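Taped-zone practice

Taped-zone practice is the name given to a family of working rules for small robot cells in which the table or bench is divided up with colored adhesive tape, so that people and machines alike can be told in simple words where a thing belongs. It is used mostly in teaching labs, small repair shops and research rooms where the arrangement changes too often for painted lines or bolted fixtures to make much sense. The practice covers the laying out of the tape, the naming of the rectangles, the placing of objects, the keeping of the teach pendants, and the short routine that is gone through before an arm is allowed to move.

The practice doesn't replace a risk assessment, and every written version of it says so somewhere near the top. It grew up as a housekeeping habit, and most of its rules still have the flavor of housekeeping. A cell that follows it faithfully can still be unsafe if the speeds are wrong or the emergency stops have never been tested, and the people who write these rules are generally the first to point this out.

Origins

Tape on a work surface is an old idea, and anyone who has worked in a stage crew, a television kitchen or a hospital supply room will have met some version of it. Its use around robot arms seems to have started in several places without much contact between them. The earliest written set that is still passed around is the Stammont sheet, a single page drawn up for a shared workshop in Stammont where two groups used the same bench and kept finding their objects moved. The sheet had eight rules, of which the first was that tape is never to be lifted by a person who did not put it down, and the last was that everyone should read the other seven again after a vacation.

A longer version came out of the Susetti training center, which taught short courses in arm operation and needed something a beginner could take in over a morning. The Susetti rules kept most of the Stammont sheet and added a good deal on pendants, on cables and on how two operators ought to speak to each other across a bench. They also brought in the habit of naming rectangles by row and side, starting from the end nearest the operator, and this is how most cells still do it. The Ruddock handbook, written afterward for a repair shop, is drier and shorter, and is mainly remembered for its section on cables.

Layout of the surface

The usual starting point is a plain surface in a single color, with tape in a color that stands well apart from it. Blue on brown is common, and so is yellow on gray. Strips are run the length of the surface first and then from side to side, giving large rectangles. The Susetti rules ask for rectangles big enough that an object can be set down by hand without touching a line, and they're rather firm about this – small rectangles look tidy, but people stop respecting them as soon as they are in a hurry.

There has been a long and mostly friendly disagreement over how straight the tape has to be. The Stammont sheet says nothing on the matter. The Ruddock handbook wants every strip laid against a steel rule. The Susetti rules take the view that a slanting strip does no harm where the lines are only for human eyes, and that it must be relaid where a camera or a program uses the line as a reference. Most cells seem to have settled on the Susetti view, partly for peace and quiet.

Whatever the layout, a drawing of it is kept with the cell. It can be done in pencil, and often is. The drawing shows the name of each rectangle, which arm is allowed into it, and which rectangles, if any, are shared. When a strip is moved the drawing is changed the same day, and the old one is thrown away so that two drawings are never hanging around together.

Placement of objects

The general rule is one object to a rectangle. An object may sit anywhere inside its rectangle unless the task calls for an exact position, in which case a corner mark in a second color of tape is added and taken up again afterward. Objects that are flat, such as boards and trays, are set down with their long side along the rectangle's long side where this can be managed. Things that roll are given a stand or a cradle, or they are left off the surface altogether.

Items waiting their turn are kept on a side table and brought over when needed. The Susetti rules allow tools and spare parts at the far end of the bench only while no arm is reaching there. In daily life this is probably the most widely bent rule of all, and the trainers at the center used to say that they could tell how long a course had been running by looking at the far end of the bench.

Cells with two arms

Where two arms face or flank the same surface, each is given its own set of rectangles, and the row between them is treated as shared. Only one arm may be in a shared rectangle at a time. The arm that isn't working is sent to a resting position above its own end, with its gripper clear of anything standing below. In some cells the resting height is fixed; Eser, a small integrator that adopted the rules for its demonstration benches, chose 200 millimeters above the tallest object and had the figure printed on the side of the bench. Other cells leave it to the operator's judgment, which works well enough with experienced people and rather less well with new ones.

The two operators, if there are two, agree on a spoken word before each move into the shared row. The word itself doesn't matter. What the rules ask is that it be the same word every time, that it be answered, and that the arm stay where it is until the answer comes. A nod isn't counted as an answer, as a good many people find out during their first week.

Pendants and cables

Each arm has its own teach pendant, and the pendants lie face up within easy reach, stop button uncovered. Nothing is to be put on top of a pendant or leaned across it, including paper. Where both pendants share a table they should lie in the same order as the arms, so that a hand reaching out in a hurry finds the right one. The Ruddock handbook adds a colored sticker on each pendant and a matching one on each arm. 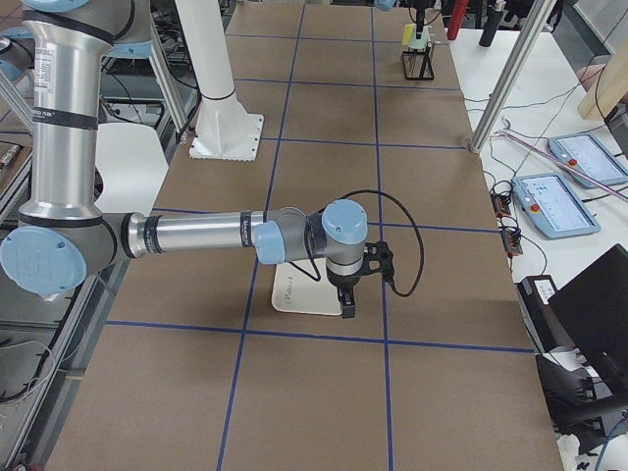 Cables get more attention in the written rules than a newcomer might expect. A cable that belongs to the gripper has to be long enough for the wrist to turn freely and short enough not to sweep the surface, and finding that length usually takes a few tries. The Ruddock method is to drive the wrist slowly to both ends of its travel, watch where the cable goes, and only then fasten it. Ties should hold without pinching. Power connectors near the edge of the bench are meant to be gathered up and clipped, although the handbook admits that this is the job most often left for tomorrow.

Loose cables on the pendant table come under a separate rule. They may lie on the table, but they may not cross from the table onto the taped surface except at one agreed place, which is shown on the drawing. When a cable has to be added for a single session it's written on a slip of paper and the slip is kept with the pendant until the cable is gone again.

The opening routine

Before the first move of the day the operator goes through a short routine, normally in this order:

Look along the tape and press down any end that has lifted.
Compare the objects on the surface with the drawing.
Clear people and belongings from the reach of both arms.
Press and release the stop on each pendant.
Run the first motion at reduced speed.

The whole thing takes 3 minutes once it has become a habit. The Susetti rules ask for it again after any break in which somebody has touched the bench, and the Stammont sheet asks for it after lunch no matter what. The reduced speed isn't given as a figure in either document, since the arms in use differ so much, and cells are expected to take it from their own risk assessment.

Upkeep

Tape wears out. The strips under a busy gripper pick up nicks and dust, and the edges begin to curl where sleeves brush past them. Eser replaces its tape every 800 hours of running, but most smaller places just look at it now and then and change a strip when it bothers somebody. Fresh tape should go down on a wiped surface, over the same line as the old strip, and the crossings are pressed flat so that a thin object won't catch on them. The leftover glue is the real nuisance, particularly on painted boards – citrus cleaner is the usual remedy, and a plastic scraper does less damage than a metal one.

Criticism and variants

The practice has been criticized for giving people a feeling of order that the cell may not deserve. A line of tape stops nothing, and an arm with the wrong program will cross it without hesitation. Supporters generally agree, and answer that the lines are there for talking and for noticing. Two people who can both say "second row, left side" will make fewer mistakes than two people who point.

Variants exist with printed mats in place of tape, with letters in place of rows, and with projected lines that can be switched off. Mats are popular in schools because they roll up. Projected lines had a brief fashion and are still found here and there, although they disappear under the operator's own shadow at just the wrong moments, and several cells that tried them have gone back to the roll of tape in the drawer.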